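Equipment plan, second quarter: gripper replacement at Amholm

The spring request covers three replacement grippers for the two-arm cell. Draltero quoted $1,865 per unit, with fingertip pads included and mounting plates billed separately. Drinero came in lower on the unit price but does not stock spare pads. Augustina Dogbe has asked both vendors to requote with pads and plates on one line.

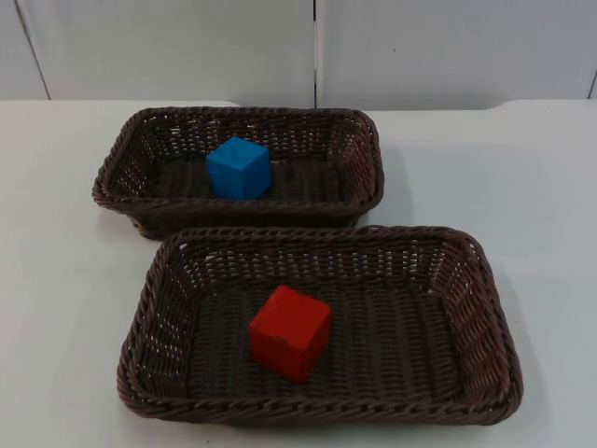

Current wear figures come from the basket transfer task, which runs on the white table with painted wooden cubes. The pads on the left arm were changed in March after 20 days of use. At that rate pads will cost more over a year than the plates, and the budget line has been moved from capital to consumables to match.

Delivery from Draltero is three weeks. Fothergill can handle installation if the order goes in before the quarter closes. The baskets and cubes stay as they are, and no money is requested for them.

Comments on the draft budget go to Ignacio Jara. Please include the part number and the cost code.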